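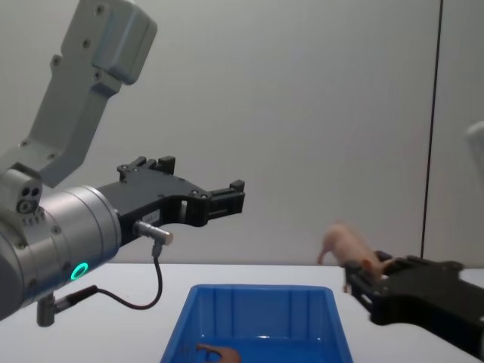
Green ring light on the silver wrist, black jaws open.

Slide 1. Hi everybody, thanks for coming back from coffee! I want to talk about sourdough, and mostly about how I ruined so much of it. I baked in Triltorley for years before I moved the starter over to Trostton (in a jar, on my lap, on the bus) and it sulked for ages.

Slide 2. Flour and water. Ask who keeps a starter, wait for hands. My everyday loaf is 1000 grams of flour, and I used to weigh the dough at every single stage like a crazy person. Tell the story of the 1032 gram loaf that wouldn't fit the basket — pause here, people usually laugh. 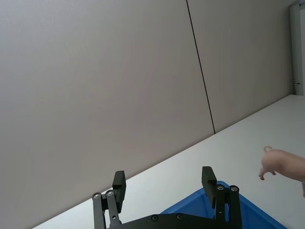 Photo: Studgate

Slide 3. Temperature. My kitchen in July is a different planet! The dough I'd been leaving out all night was soup by breakfast. Now I use cooler water and start checking early. If somebody asks about fridges, say yes, overnight is fine, and move on or we'll be here till dinner.

Slide 4. Pop, my starter. Yes, it has a name. I feed Pop 50 grams of rye and the same of water, and if I forget for a week I pour off the gray stuff and feed it again. Pass the jar around (lid ON this time).

Slide 5. Scoring and baking. Sharp blade, one quick cut, don't fuss. Mention that loaf 59 in my notebook was the first one I gave away. Then questions, and the butter is on the back table.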